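December 2019, bench notebook, equipment planning

Okay, I promised everybody a proper write-up of what we want to buy next, so I am sitting down with a mug of tea and doing it while it's all still fresh in my head. We have 2,000 left in the Uturness money for hardware, and it has to be committed before the books close, so please read this and scribble in the margins if you disagree!

Top of my list is spare finger pads. I'd like 15 pairs. I know that sounds greedy, but they are the part we handle hardest and the part we always run out of at the worst possible moment (remember the Onness visit?). The Lo print shop will do them in the same matte black as the ones we have, and they give a better price per pair once you go past a dozen or so.

Second is one more complete hand-held gripper, for two-handed jobs. Bags are what convinced me. One gripper can take hold of a sealed edge nicely enough, but a big floppy package really wants a second one nearby to steady it or take the other corner. I had been hoping to put this off until spring and I've talked myself out of waiting.

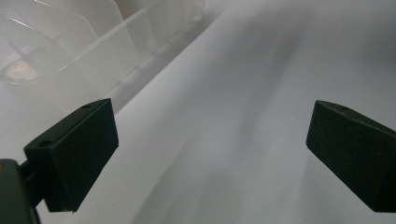
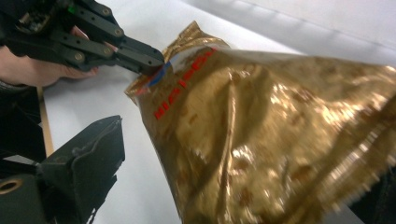 *Top: jaws open over the white fabric, next to the translucent container. Bottom: the gold foil bag, pinched at its top corner.*

Third, and much cheaper, test items. I'd set aside 100 for foil bags in different sizes, some slotted plastic organizers, and a few yards of plain white cloth. Foil is a good one to have plenty of, with all that shine and crinkle, and I would love a matte bag of the same size to compare it with.

The Erex force sensor I am leaving off for now. It's a lovely thing, but it would eat most of what we've got, and the quote says 3 weeks for delivery with the mounting plate sold separately. Let's ask again when the new budget opens.

To do:

- get the Lo quote in writing, shipping included
- measure the bolt spacing on our pads again before ordering (my old note has a coffee ring right over the number)
- ask Uturness whether cloth counts as hardware or supplies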